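Landeg Robotics Club: Sorting Project Gallery

Print this page | E-mail this page

Finally getting these up. Sorry for the wait, July got away from us. This is the two arm sorting project, the one we took on after the line follower cars, and most of what follows is from the long stretch when we were trying to get the arms to share a table without whacking each other. Captions are short. Some of them were written on the bus.

The job, for parents and anyone new: shop items in bins, two arms, each arm picks from its own side and hands off in the middle. Sounds easy. Took us the whole term. We named the software Skedier because the first version skidded everything off the table, and the name stuck. The practice table is Dutitz, don't ask, it was on a whiteboard before any of us joined. 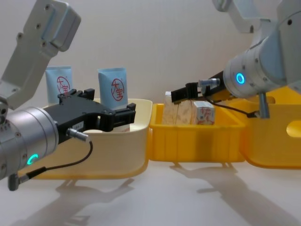

Reach practice was the part we spent the most hours on. You drive both grippers in over the bins, stop above the items, check your angles, then go down slow. Tall thin stuff is the worst. The light blue toothpaste tubes standing on end in the cream bin look like nothing, but the jaws have to come in right next to them, and if you are off by a bit you push the tube instead of gripping it. Cartons are kinder. The beige block-type package in the yellow bin is somewhere in between, wide, so the jaw opening has to be set right first. Our rule was one person on each arm and a third on the stop button, no talking except "hold" and "go".

Logging. Every attempt goes in the log, good or bad, even the dumb ones. Final count was 3,787 attempts for the whole term. We broke 1,002 right before the spring break and had pizza. The log is a spreadsheet with way too many tabs, next years group please fix it.

Failures. We marked 173 attempts as "arm conflict", meaning both arms wanted the same space and Skedier froze. Most were at the middle bin. Fix was a turn rule: whoever asks first goes, other one backs up and waits. Ugly but it works. Slower then we wanted.

Drerkisia meet. Two runs allowed, 2 judges, cold gym, bad outlets. First run we dropped a carton at the handoff. Second run was clean. We came home fourth and were pretty happy with that. The score sheet is pinned up in the club room if you want to see where the points went (mostly handoff time).

Next term: softer finger pads, a better gripper opening table, and somebody has to write down how to do the camera calibration because right now it lives in one persons head. New members welcome, no experience needed, bring a laptop if you have one.

Comments

gearsandgrits: Nice work on the turn rule. We had the same freeze problem and ended up splitting the table down the center with tape. Yours is better.

landegmom4: So THAT is what they were doing until 7 pm! Proud of this group.

tinbot_9: Do you set the jaw opening by item or by bin?

Landeg Robotics Club: By item. We tried by bin at first and it was a mess with mixed stuff.

tinbot_9: ok thanks, trying that tonight

Print this page | E-mail this page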